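Keeping your wits (and your sandwiches) on a long rail journey

I took the Tellis line end to end last October, 535 minutes with one change at Sobczak, and I learned more about domestic economy in that carriage than in years of running a kitchen. The trolley had been withdrawn. The buffet car was there in body only. What follows is for anyone who has to feed and water a household on a train that may stop in a field and think about its life.

Pack for the journey plus four hours. The timetable is a statement of hopes. If you're due in at teatime, bring tea, and bring supper too. Hard cheese, oatcakes, apples, boiled eggs in their shells (peel them before you board if you wish to keep your neighbours). Anything with mayonnaise should be eaten before the first tunnel.

Wrap sandwiches in greaseproof paper and then a clean tea towel. The towel becomes a napkin, a tablecloth, a bib, and by hour six a blindfold. Foil keeps things fresh but it does announce you to the entire coach.

Freeze a bottle of water the night before, three-quarters full, and stand it upright in the middle of the bag. It keeps the butter firm for the morning and you can drink it in the afternoon, when the air conditioning has gone the way of the trolley.

Learn where your things are in the dark. When the power drops, so do the lights, and the torch on your telephone will be at 4 per cent. I keep a small wind-up torch on a loop of string tied to the bag handle. It makes a noise like an angry wasp and I've never been sorry to have it.

Read the safety card. I know. I'd been reading the back of crisp packets instead for thirty years. The one on the Flirlow stock tells you where the door release is, which window is meant to be broken and which isn't, and that you should stay on board unless told otherwise or unless staying is plainly worse. It takes less time than choosing a crisp.

Put heavy bags on the floor or in the end rack. A suitcase overhead is perfectly happy up there until the driver brakes, and then it's coming to see you. The same goes for flasks left on tables. Ours went the length of two seats outside Sobczak and took somebody's crossword with it.

Shoes on, laces tied, for arrivals and for any unexplained stop. Ballast is no place for socks. 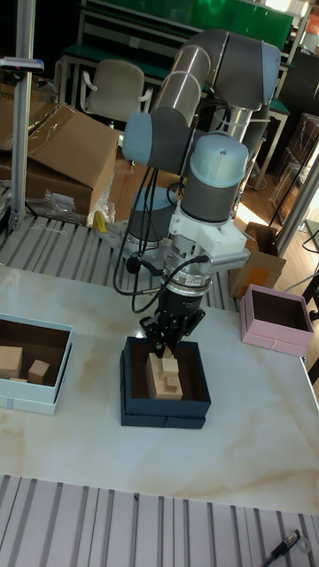 Nikola Stępień wrote to me after the last version of this page to say that I'd left out medicines, and that a day's worth of tablets belongs in a coat pocket and never in the case in the rack. Quite right. She also puts a card in there with her name, her prescriptions and her sister's telephone number, in capitals. I've copied her on all of it, apart from the sister.

Carry some cash, in coins. When the card reader at Prusedeck station is down, the man in the kiosk will still sell you a bun.

Last thing, wash the flask when you get home. Do it before you sit down. I found one of mine at Easter.

Comments

marrowfat
Greaseproof every time. Foil also goes off like a cymbal in the quiet coach.

Joan P
Could you say how you stop the frozen bottle soaking everything? Mine ruined a library book.

marrowfat
Joan, pull an old football sock over it.

Tinned Pear
We sat outside Prusedeck for 96 minutes with two children and one banana. Wish I'd seen this page first.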